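In Praise of the Plain Old Remote

Every May, when the first sticky night arrives in Preltthorpe, somebody tries to sell me an app for my air conditioner. I've had two of them on my phone. Both wanted a password, and one wanted to know my birthday. All I wanted was to be a little less sweaty!

So I'm sticking up for the remote, the dull white stick that lives in a drawer all winter and comes out with crumbs on it. I love mine. It does one job, it has never asked me to accept new terms, and my mother-in-law can work it without calling me at work.
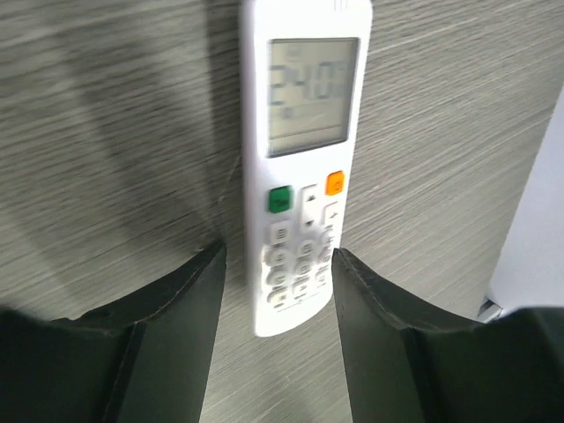 Brostoswood Home Letter, No. 94

Look at how little there is to learn. Orange button for power, up arrow, down arrow, and a number on the screen big enough to read at 2 a.m. without glasses. Somebody sat down and decided power should be orange — bless them — and I've never once hit the wrong thing in the dark. My Trotex app puts the off switch three menus deep, under a picture of a leaf.

I will grant the other side one point, and it's the batteries. A remote eats them, slowly, and it always finishes its meal in a heat wave. Then you're digging through the junk drawer (mine is over 4 inches deep and mostly takeout menus), rolling loose ones across the table and trying to remember which were the good ones. Blue, black and orange, who knows? I bought a little tester from Nijs to settle this, and now I can't find the tester.

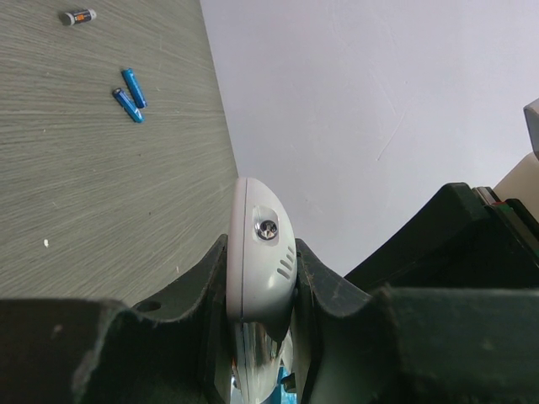 What I'd Ask For Instead

Keep the buttons and fix the battery thing. Print the size on the outside of the cover, in letters I can read, so I don't have to pry it open just to go shopping. Put a clip on the wall in the box, too. I'd pay extra for that, and I'm cheap.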